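## 4. Recording with the hand-held gripper

Kevcombe Robotics Club, set-up guide. Revised January 9, 2023.

Read section 3 first if you have not charged anything. This section covers the table-laying task only. The stacking task has its own sheet, and the two don't share settings, whatever the Jevgate leaflet says about "one profile for every job". We tried the single profile in August and threw away 130 recordings.

### 4.1 Before you pick it up

1. Open and close the fingers ten times. If they stick, stop and look at the pivot pins. Do not oil them.
2. Wipe both blue pads with a dry cloth. The leaflet says the pads are self-cleaning. We have seen no sign of this.
3. Start Prandovis on the laptop and make a new folder. Use the task name and your group letter, with no spaces.
4. Check that the free space is more than 60 GB. The program gives a warning when the disk is full, but it gives it after the recording has been lost.

### 4.2 Laying the table

5. Spread the cloth and put the mat on top. Press out the folds with your hand. Small creases are fine and will not come out anyway.
6. Put one plate down on the cloth, clear of the mat. The glass plate is the hard one, and every group must record it. Prandovis claims to find see-through objects "in any light". Treat that as advertising until your own results say otherwise.
7. Hold the gripper level with the fingers open, and bring it in until the plate lies between the pads.
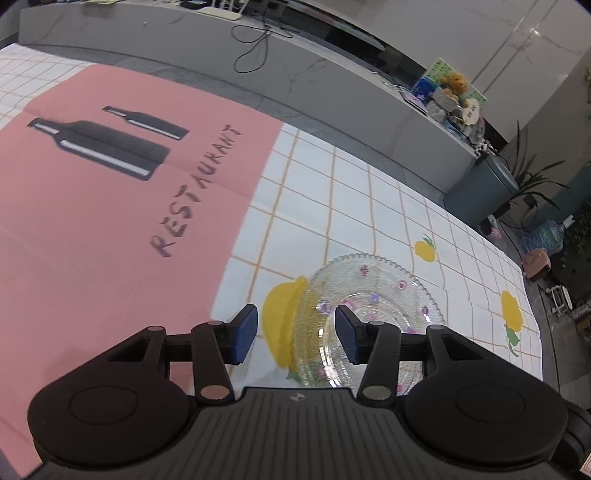

8. Close slowly until both pads touch the rim, then lift a little and set the plate down again. If one pad touches well before the other, open up and start the approach again.

> **Caution:** Do not squeeze harder when a plate slips. Glass is not improved by effort. Put it down, wipe the pads and try a lighter grip.

> **Note:** Printed fruit on the cloth can be mistaken for a real object by the program. If it draws a box round a lemon, leave the box alone and write it in the log. We want to know how often it happens.

### 4.3 After each run

9. Play the recording back at full speed. The green tick in Prandovis means only that a file was saved.
10. Delete a run if the fingers leave the picture, or if you spoke to somebody and turned away.
11. Enter the run number and the plate used in the log.

Each group needs 200 good runs before training starts. The Toledo team sent us a model trained on 372 and it still missed glass plates, so don't expect yours to work first time. Keep the failed tests and hand them in with the rest.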